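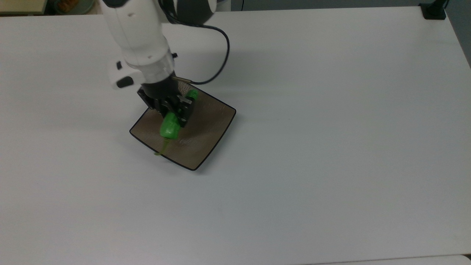

Home | Tables | Tops only | Parts | Spares & legs | Contact

Stornen worktable, white matte top
Item 2385
$892 with legs, top only please ask

Back in stock finally. Same table as the May batch, same top, new feet. Old feet were Urmont, these are Thevar, they screw in the same way so if you have spares keep them.

Plain white top, matte, no pattern. Good for sorting, prep, packing, photographing small stuff. Anything you put down on it shows up. Wipe with a damp cloth and a drop of dish soap. No scouring pads, they leave a shiny patch and it dosen't come out. Hot pans go on a trivet, always.

Ships flat in one carton. Legs, bolts and hex key in the same carton, check the foam before you throw it out. Takes 20 minutes to put together with two people. Longer alone. Tighten the bolts again after a week.
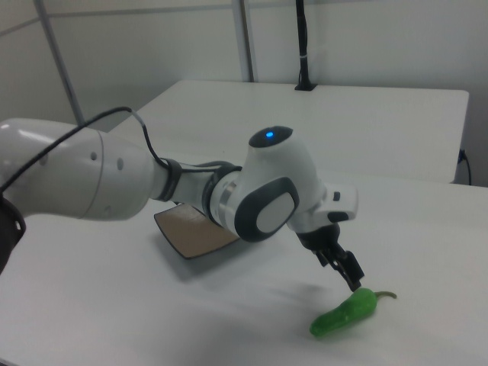 Most of the questions we get are about glare. Kitchens with strong overhead lights, people who shoot their own menu or shop pictures, that kind of thing. The old gloss top was bad for it and we dropped it. On the matte one you get soft shadows and the color stays true, look at the green chili, you can see the wrinkles in the skin and the stem curling off to the right. The brown pad further back isn't included. Use any mat you like, just lift it now and then and wipe underneath.

Buying two to stand as a pair? Say so when you order and we'll pull both from the same batch. Whites vary a little between batches, not much but you'd notice side by side.

Stains: turmeric and beet will mark if left over night. Chili oil too. Get to it the same day and it's fine.

Returns 21 days, unassembled, original carton. Drulletier pays freight one way only.

Bulk or odd sizes, ask for Balakrishnan Rao at the order desk.

Share (21) | Comments (0) | Print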